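The Board Comes Down

Regular readers will remember the corkboard by the Grumgate entrance, if only because they have been hit on the shoulder by things falling off it. It had reached the stage where notices were pinned to other notices, and the ones at the bottom had gone the color of weak tea. When I finally took a butter knife to the lower left corner in November 2022, I got through a yoga timetable, a lost tortoise, a found tortoise (different tortoise) and a plea for the return of a casserole dish before I reached cork.

The tortoise people have been told. The casserole dish is still at large.

So we had a clear-out. Shinji Kobori, who runs the Suvham reading room and has opinions about stationery, came over for the afternoon on condition that there would be cake and that he would be allowed to throw away anything with clip art on it. We let him have both. He got through the pile at a frightening speed, pausing only for a handwritten card offering "gentle haircuts, 3 left." We don't know what there were three of. The card has been kept.

The old board was past saving. Years of pins in the same favored spot, slightly above eye level and to the right, had given it the texture of stale bread, and anything you stuck there slid gracefully to the floor by lunchtime. The new one is smaller, with a reddish-brown wooden frame, and the cork still has all its cork in it. It will hang in the same place, on the same two hooks, one of which is reliable.

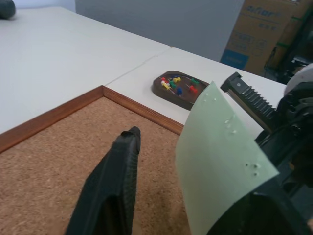 592 words in the full set of board rules, available at the desk. The short version follows.

Notices go up for six weeks and then they come down. Put the date on the back in pencil. If you put it on the front in marker, Shinji will find out.

One sheet per event. The Oda singers, whom we love, had up to 6 posters for the same concert, arranged in what I was told was a "cascade." One poster will do. We'll all still come, and we'll all still sit at the back.

One pin per sheet, top center, or two if it's anything bigger than a page. The pins live in the brown oval tray, and we have gone over to the kind with the colored plastic heads – red, yellow, green and blue – after a long and unhappy period with flat brass thumbtacks. The flat ones can't be got out of cork without a fingernail you don't mind losing. The new sort have something to hold on to. Please put them back in the tray when you take a notice down, and not on the windowsill, the radiator or the chair, particularly not the chair.

Someone has asked whether the colors mean anything. There was a scheme. Red was going to be for urgent, blue for regular classes, green for outdoors and yellow for things for sale, and it lasted until Clomcombe allotments wanted to know what to use for an urgent sale of outdoor tomatoes. Use whatever color comes to hand.

Green paper is fine. So is white, pink or the back of an envelope, provided a person of ordinary eyesight can read it from the doormat. Glitter is not fine. We are still finding the glitter from June.

If you had something on the old board and would like it back, it is in the box file under the desk, sorted by Shinji into "current," "historic" and "why." The historic section is worth a look if you're waiting for someone. The dance at Grumgate Hall in there sounds wonderful, and tickets were going to be limited to 500, which suggests a confidence about the floor that I don't share.

New notices can be handed in at the desk any morning. Bring your own paper, and if you happen to have a casserole dish with a blue lid, bring that too.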